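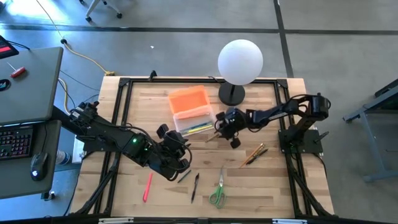

Ticket 2444 – Label printer prints blank labels between good ones
Opened by: Ona Eglītis, Achterberg packing office
Assigned to: Oğuzhan Sönmez
Priority: normal
Status: closed

Description from the requester

Hello. Since Thursday morning our Zorier label printer puts out one or two blank labels after every good label. The good label is correct, the barcode can be scanned and the address is complete. But after it comes an empty one, sometimes two, and then the next good one. We waste a lot of material and the people at the packing table must tear off the blanks by hand. I already turned the printer off and on, and I changed the roll to a new one. No difference. We print from Clarkex, the same as always.

Log

08:40 – Oğuzhan
Ticket received. Ona, please tell me three things: which roll is in the printer now (the article number is on the inside of the cardboard core), if the blanks come also when you press the feed button without a print job, and if somebody changed a setting in Clarkex this week.

09:05 – Ona
The core says 1107. With the feed button it gives one label and then a blank one also. Nobody changed Clarkex, I asked both shifts.

09:20 – Oğuzhan
Thank you. If the feed button gives the same fault, the problem is in the printer or in the roll and we can leave Clarkex alone for now. Article 1107 surprises me a little. In my list your printer uses article 1152. Can you see how many rolls of each you have on the shelf?

09:50 – Ona
You are right. We have one open box of 1107 and no 1152. The old roll is already in the trash but I found it, and the core says 1152. So the change of the roll was on Wednesday evening and not on Thursday, I am sorry for the wrong information. The late shift did it. The labels look the same to me. Same width, same white color.

10:15 – Oğuzhan
No problem. The width is the same, but the label on the 1107 is shorter and the gap between two labels is narrower. The printer still looks for the old length. It passes the first gap, does not trust it, and moves on to the next one. This would explain the blank.

Please try a calibration:
1. Close the cover with the 1107 roll inside.
2. Turn the printer off.
3. Hold the feed button and turn it on again. Keep holding until the light blinks two times.
4. Release. The printer will push out several empty labels, this is normal.
5. Press feed once. It must stop exactly at the tear edge.

10:45 – Ona
Done. Step 5 is better. Ten presses gave ten labels with no blank between. But when I print from Clarkex the blank is back, after every label now, never two.

11:10 – Oğuzhan
Good, then we have two problems and the first one is solved. Clarkex sends the label length with each job and overwrites what the printer has learned. I looked in the template and it has the length of the 1152. I made a copy of the template with the shorter length and named it "Achterberg short". Please select it under Print – Template and try one order only.

11:30 – Ona
One order, one label, no blank. But the last line of the address is cut, the country is missing.

13:25 – Oğuzhan
I moved the barcode up a little and made the address text one size smaller. Please close Clarkex fully and open it again, otherwise it keeps the old copy.

13:50 – Ona
Now everything is on the label. I scanned it with both hand scanners and it reads well. We printed the afternoon orders for Nurden and there was not one blank.

14:05 – Oğuzhan
Very nice. I ask purchasing why 1107 was delivered. Please do not throw away the old template, we need it if the 1152 comes back.

Next day, 09:15 – Oğuzhan
Answer from purchasing: the order form had the wrong article in the drop-down list, and it is corrected. The next delivery will be 1152 again. When you put in the first 1152 roll, repeat the calibration and change the template back to the standard one. Both steps are needed, if you do only one of them the blanks can return. Related ticket for the order form: 1278.

09:40 – Ona
Understood. I printed the two steps on paper and taped them inside the printer cover – for the late shift also. You can close the ticket. Thank you for the help.

09:45 – Oğuzhan
Closed. Cause: wrong label roll, template length did not match.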